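Lenby library keeps its evening hours until winter

The library in Lenby will stay open until 8 p.m. for the rest of the season, the council of Wiklow district has decided. The longer hours began in April as a trial, and they were supposed to finish this month.

According to the figures which the library gave to the council, 983 visits were made after 5 p.m. during the trial. The target was 600. Most of the evening visitors came from the streets near Fothergill Road, but there was also a good number from Imham, where the small branch closed two years ago and where the bus now stops in front of the library door.

The cost of the additional hours is $1,320 a month, mainly for wages and heating. The council will pay this from the fund for community programs, and a request from the library for a further $2,000 to buy large print books was moved to the next budget.

Jordan Rowbotham, who manages the library, told the meeting that the evenings have brought a different public. In the daytime the reading room is used by retired people and by parents with small children. After work come those who need a quiet table, a printer or help with a form. The homework group for high school students has also been moved to the later time, and its list is already full.
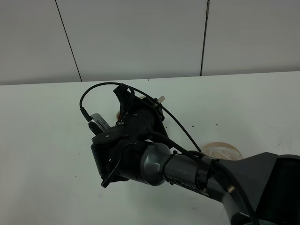 Tiziana Sartori asked the council to think also about Saturday, when the doors close at noon. She said that many people who work in shops or in the hospital cannot come on a weekday evening either, and for them the new hours change nothing. "I have paid late fines three times this year, and every time the book was in my car," she said.

The council answered that the weekend hours will be looked at together with the budget. A longer Saturday would need one more employee at the front desk, and at present there is no money for the position.

Some neighbours had written to the council about parking. In the evening the lot behind the building is shared with the curling club, and it fills up early when there is a match. The library will now ask its visitors to use the spaces along the side street, which are free of charge after 6 p.m.

Returned books can be left at any time in the box beside the main entrance. The children's section will continue to close at 6 p.m., and the meeting room upstairs can be booked at the desk or by telephone.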